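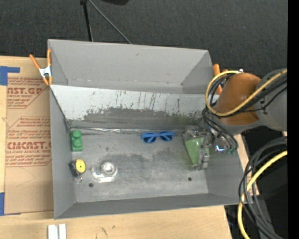
A student in last term's section objected that regret is the wrong word for most of what parents report, and that what they mean is tiredness. The objection comes up every year and it is a fair place to start Unit 6. The readings use both words, often in the same paragraph, and do not always say which one they mean.

Family Studies, Unit 6: Mixed Feelings About Parenting
Handout for the two lectures and the discussion section
Revised 30 January 2020

1. Terms

Ambivalence: holding warm and hostile feelings toward the same person or role at the same time. It is common and is not a disorder.

Exhaustion: a state of being worn down by the work of care. It usually eases when the load eases.

Regret: a judgment about a past decision. A parent who feels regret says that, knowing what they know now, they would choose differently. It can last long after the children are grown and the nights are quiet.

Resentment: anger about how the work is shared. It is aimed at a partner, a relative, an employer, or sometimes at no one in particular.

Keep these four apart in your written work. Most of the points lost on the Unit 6 paper are lost here. A parent can be exhausted without regret, and a parent can feel regret while sleeping eight hours a night.

2. Why the numbers vary

Surveys on this topic give very different results depending on wording. Compare these two questions:

"Do you ever wish you had not had children?"
"If you could decide again, would you have children?"

The first picks up passing moods. "Ever" is a wide word, and one bad morning is enough for a yes. The second asks for a settled judgment, and fewer people say they would choose otherwise.

The course data set, which we call the Jusora file, has 1,529 completed forms. Of these, 219 parents answered yes to the first question, or a little over 14 percent. The Jusora file did not ask the second question at all, so it cannot tell us anything about regret in the strict sense. You may use it for ambivalence and exhaustion only.

Also note who is missing. The forms were filled in online in the evening, and parents with the least free time are the least likely to finish a long form. We do not know which way this pushes the result.

3. The interview material

The Kiser packet contains 14 interview transcripts, all with mothers of children under six. Read at least four before section. Things to look for:

The protective sentence. Nearly every speaker says she loves her children before she says anything negative, and many say it again afterward. Mark where it falls. Does it interrupt a complaint or close it off?

Time of day. Complaints cluster in the early morning and the hour before dinner. Speakers talk about these as separate problems. The morning is about lost sleep, the evening about having no one to hand off to.

The comparison parent. This may be a sister, a neighbor, or the speaker's own mother. The comparison is rarely kind to the speaker.

Changes of pronoun. Watch for "I" turning into "you" ("you just want five minutes"). It often happens right where the feeling is strongest.

There are no fathers in the Kiser packet. Two short pieces by fathers are in the Drarnico reader, and they should not be treated as a matched set. They were written for publication and edited. The interviews were spoken and left mostly as they were.

4. Division of work

Lecture 2 covers the link between mixed feelings and household labor. Three kinds of work come up:

Physical tasks, such as meals, baths, laundry and rides.
Planning, such as knowing when the dentist visit is due and that the shoes are too small.
Being on call, meaning the person the child wakes.

Couples tend to agree on who does the first kind. They disagree most about the second. The third is often left out of time diaries, because a parent lying awake at five in the morning is recorded as resting.

The Akyol diary form, handed out in class, has a separate column for being on call. Keep it for two days if you live with children. If you do not, use one of the completed forms in the folder.

5. For section

Bring one page on the following. Choose a passage from the Kiser packet and say which of the four terms in part 1 fits it best. Then make the case for a second term. Quote the line that decided it for you.

Personal stories are welcome in section but are not required and are not graded. What is said in the room stays there. Anyone who would like to skip the discussion may turn in a second page instead, with no reason given.

The full paper is due in June. Late papers lose 2 points a day.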